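12/28/20

올해 독서 결산 타래 시작합니다 📚 매년 한다 한다 하고 안 했는데 이번엔 진짜 해요. 다만 책이 아니라 잡지 얘기예요ㅋㅋ 올해 제가 제일 많이 읽은 게 계간지랑 독립 잡지더라고요.

---

일단 **Skerkwood**. 섬이랑 등대 이야기만 싣는 얇은 잡지인데 10월에 헌책방에서 한 권 집어왔다가 그대로 빠졌어요. 종이 냄새부터 좋음. 글이 길어서 한 꼭지 읽고 차 한 잔, 또 한 꼭지 읽고 차 한 잔... 이러다 밤 샜습니다.

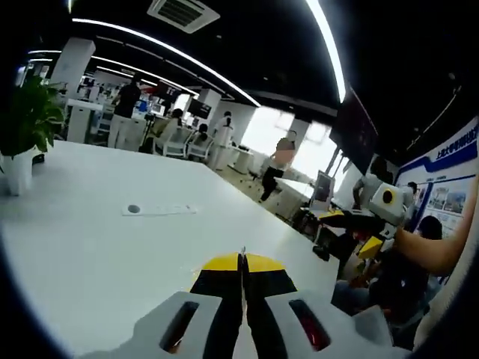

문제는 과월호예요. 재고 있는 데가 거의 없고, 중고로 나와도 상태가 제각각. 저는 표지 접힌 건 괜찮은데 밑줄은 못 참거든요. 형광펜은 더더욱 안 됩니다!! 결국 세 권 샀고 한 권은 누가 십자말풀이를 볼펜으로 다 풀어놨어요. 답도 틀렸음.

---

두 번째는 **Lemia**. 이건 호불호 갈릴 듯해요. 번역 에세이 위주고 편집이 좀 빽빽합니다. 글자도 작아요. 근데 편지 코너가 너무너무 좋아서 계속 사게 돼요. 독자가 보낸 편지에 다른 독자가 다음 호에서 답장하는 구조인데, 석 달을 기다렸다 읽는 답장이라는 게 참 묘하더라고요.

저도 한 번 보내볼까 하다가 두 줄 쓰고 접었어요. 손글씨만 받는대요... 제 글씨 보신 분들은 아시죠ㅠㅠ

올해 제일 좋았던 건 부엌 특집이었어요. 할머니 간장독 얘기 나오는 글, 지하철에서 읽다가 내릴 역 지나쳤습니다.
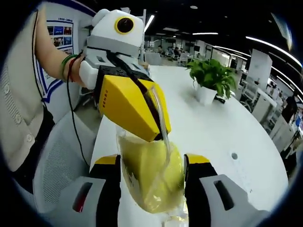 그리퍼로 컵에 음료를 따르는 장면

네 쪽수 오타 아니고요, 이 잡지는 창간호부터 쪽수를 이어서 매겨요. 그래서 얇은 책인데 저런 숫자가 나옵니다. 처음엔 파본인 줄 알고 서점에 전화까지 했어요. 직원분이 익숙하게 설명해주시던데 저 같은 사람 많은가 봐요.

---

세 번째 **Illico**. 만화 반 글 반. 가볍게 읽으려고 산 건데 의외로 인터뷰가 알차요. 활판 인쇄소 사장님 인터뷰는 두 번 읽었고, 납 활자 한 상자 무게 얘기에서 갑자기 제 허리가 아픈 느낌이...

단점은 제본이에요. 펼치면 쩍 소리 나면서 낱장이 빠집니다. 7호는 벌써 가운데가 통째로 분리됐고요. 풀로 붙여봤는데 앞뒤를 바꿔 붙여서 만화 결말이 먼저 나와요. 그냥 그대로 읽는 중입니다.

---

사는 곳 물어보시는 분들 계셔서! 저는 거의 **Sarpong**에서 사요. 골목 안쪽 작은 서점인데 계간지 칸이 입구 바로 옆이라 들어가자마자 지갑이 열리는 구조입니다. 예약해두면 봉투에 이름 써서 따로 빼주시고, 정기구독보다 이쪽이 저는 편하더라고요. 택배 기다리는 거 못 하는 성격이라ㅋㅋ
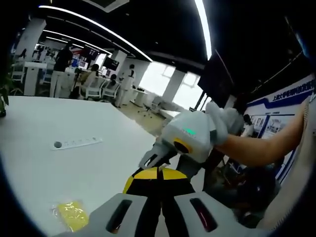

아 그리고 보관 어떻게 하냐는 질문도 꽤 받았는데요, 파일 박스에 세워두는 게 제일 나았어요. 눕혀서 쌓으면 맨 아래 건 평생 못 꺼냅니다. 경험담이에요. 습한 계절엔 박스마다 제습제 2개씩 넣어두고요. 비닐 씌우는 분들도 계시던데 저는 귀찮아서 패스.

---

내년 목표: 새 잡지 그만 사고 있는 거 다 읽기.

...라고 쓰는데 방금 Skerkwood 신간 입고 문자가 왔어요. 내일 갑니다. 혹시 비슷한 결의 계간지 아시는 분 추천 부탁드려요, 바다 얘기면 더 좋고 산 얘기도 환영!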